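Up before 6 again, and I lay there a while thinking about the side door at the Grillholm building, the one with the reader that everybody has learned to wave at twice. It has been bothering me since early June and I finally got to spend a proper morning with it, coffee in hand and nobody hurrying me along.

I had been so sure it was the cards. We still have the old Kuster ones going around alongside the new fobs, and I have blamed those poor cards for just about everything — but the log showed the reader was seeing them fine on the first try. The door controller was slow to answer, and only on that one door.
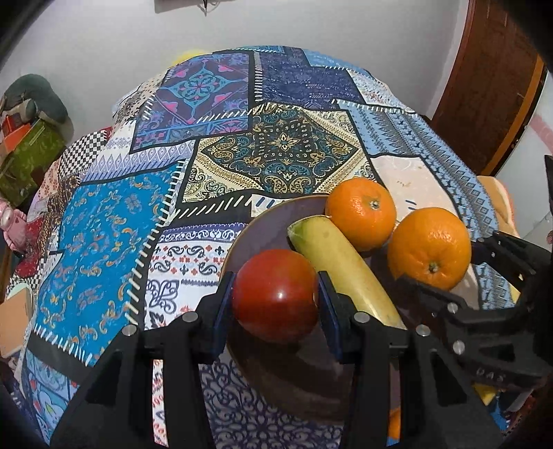 Page last changed: June, 5:80 revision

So I called the Rurkov support line and had a really lovely, patient person on the other end, who walked me through the timing settings and then stayed on while I went up and down the ladder. The unlock delay had been set to 2 seconds, goodness knows when. I brought it down, closed everything up, and went in and out of that door like a child with a new toy.

Then lunch, late, on the back step. I still have the visitor badges to sort out before Jalla moves into the upstairs offices, and roughly 80 of them need printing, but I feel a good deal better about it tonight than I did last night. Early to bed, I think, and the badges can wait until after breakfast.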